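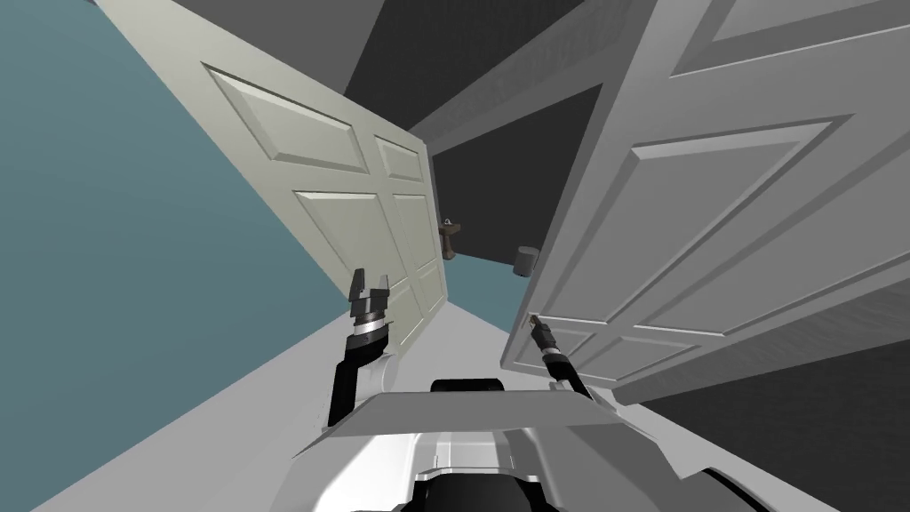
The Overnight Parking Fight Comes to Hanier

I moved to Hanier for the river and the cheap rent, and I promise you I never expected to spend a December evening in a folding chair listening to people argue over where a pickup truck may sleep. But there I was, coat on (the heat in the town hall annex is a rumor), and I stayed to the very end!

If you haven't followed it, the town wants to bring in overnight permits for the streets east of the mill. You'd pay $100 a year for the first car and $211 for the second, and anybody without a sticker would have to be gone between 2 and 6 a.m. There are 400 permits in the draft. The idea is to clear one side of the street for plows and to stop commuters from leaving cars all week by the Echeverri Street bus stop, where the spaces are free and everyone in three counties seems to know it.

I went in thinking I was in favor. My block is a mess after a snowfall, and last winter the plow simply gave up at the corner and backed out, beeping the whole way. Then a woman who works nights at the hospital got up and asked where her sister was supposed to park when she comes over to stay with the kids. Guest passes, she was told. How many? That hadn't been decided. You could feel the room turn a little. 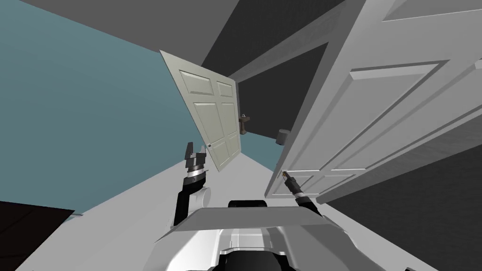

A six-panel door standing partly open, with a teal wall to the left.

The landlords had their turn next, and they were louder than I'd have guessed. A lot of the older houses around Dudach Square were split into apartments decades ago, so one front door might mean four households and five cars and a driveway built for something with a horse attached. The draft counts a house as a single address. Two permits, full stop. I rent the top floor of one of those houses, and I did the math on my downstairs neighbors pretty fast (they were there before me, they'd get the stickers, I'd be walking).

There was talk of the old Stekico lot, too. It has 113 spaces and it's been chained off since the plant closed, and about every second speaker wanted to know why the town couldn't just lease it and let people leave their cars there on snow nights. The answer had to do with drainage and insurance and went on for a good while. I wrote down "ask again" in my notebook and underlined it.

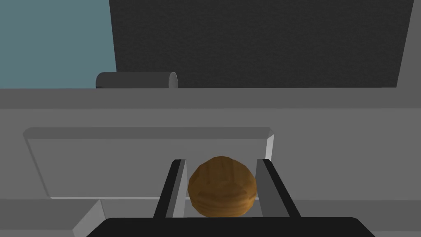
A round brown ball with wood-like streaks, held between two gripper fingers.

What surprised me was how much of the evening went to things that aren't in the draft at all. The streetlight on the bridge. The hydrant that's been painted three different colors. One man used his whole three minutes on leaf bags, and he was very good, and I now have opinions on leaf bags.

The vote was put off, so we get to do it all again in the new year. Written comments go to the clerk's office until Wednesday, January 2, 2019, and you can drop them in the slot by the side entrance if the desk is closed. Mine asks for permits by household, a real number of guest passes, and a straight answer on the Stekico lot. I also put in a line about the heat in the annex.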